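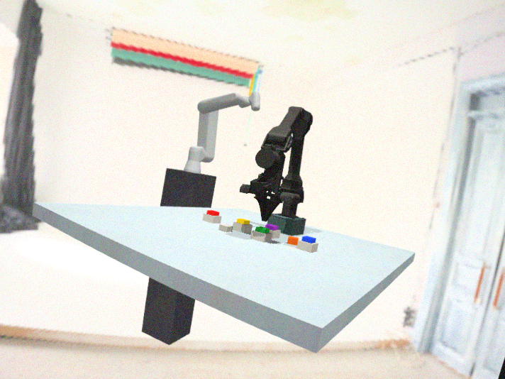 Mesa de comedor sin nivelar: ¿calzo las patas o corrijo el suelo?

Utilizamos cookies propias y de terceros para mejorar su experiencia. Aceptar | Configurar | Rechazar

lovisa_berge
Buenas tardes a todos. Me llamo Lovisa Berge y vivo desde octubre en un piso antiguo. Pido disculpas de antemano por mi español, lo estudié de adulta y todavía consulto el diccionario para las palabras de carpintería.
Mi problema es el siguiente. He comprado una mesa Stadwood de segunda mano, de 148 cm de largo, y en mi comedor el suelo baja hacia la ventana. Entre un extremo de la mesa y el otro he medido 19 mm de diferencia. Si dejo un lápiz encima, el lápiz se va. ¿Es correcto poner calzos debajo de dos patas, o debo arreglar primero el suelo? El presupuesto que me han dado por el suelo es de 2682 euros, con el material incluido.

tarugo_viejo
Calzos y a vivir. Por ese dinero te compras mesas hasta que te jubiles. En mi casa llevamos toda la vida con un taco de haya bajo el aparador.

marisa_k
No estoy de acuerdo con tarugo. 19 mm en metro y medio es mucha caída. Antes de gastar nada yo miraría si el suelo siempre estuvo así o si se está moviendo. ¿Hay grietas en las paredes? ¿Las puertas rozan?

lovisa_berge
Gracias por las respuestas. Grietas no he encontrado ninguna. La puerta del comedor roza un poco por arriba, pero el vecino me ha dicho que la suya también y que siempre ha sido así. No sé si esto me debe tranquilizar.

tarugo_viejo
Que roza igual que la del vecino es que la casa es vieja. No asustemos a la chica.

marisa_k
No asusto a nadie. Digo que pregunte al administrador si hay alguna inspección hecha, que es gratis.

nowicki_74
Sobre la mesa: un calzo de 19 mm suelto se acaba escapando cuando alguien se apoya. Mejor patas regulables. Las de Brindmont se atornillan por debajo y suben lo suficiente. Haz el agujero guía antes, que la madera vieja se abre.

lovisa_berge
¿Y cada pata aguanta el peso? La mesa es muy pesada, la subimos entre tres personas.

nowicki_74
Las mías ponen 400 kg el juego entero. Te sobra.

tarugo_viejo
Yo sigo con mi taco. Si le pegas un fieltro por debajo y lo atornillas a la pata, no se escapa nada. Y cuesta lo que cuesta un café.

marisa_k
En eso te doy la razón, atornillado sí. Lo que no me gusta es el calzo suelto.

lovisa_berge
He escrito al administrador y me contesta que hay un informe antiguo y que me lo va a buscar. Mientras tanto voy a probar con los tacos atornillados, y si no quedo contenta compraré las patas regulables. Otra duda: ¿la mesa se nivela con el nivel puesto a lo largo, o también en diagonal?

nowicki_74
A lo largo, a lo ancho y al final las dos diagonales. Y con la mesa ya en su sitio definitivo, que si la mueves un palmo vuelves a empezar.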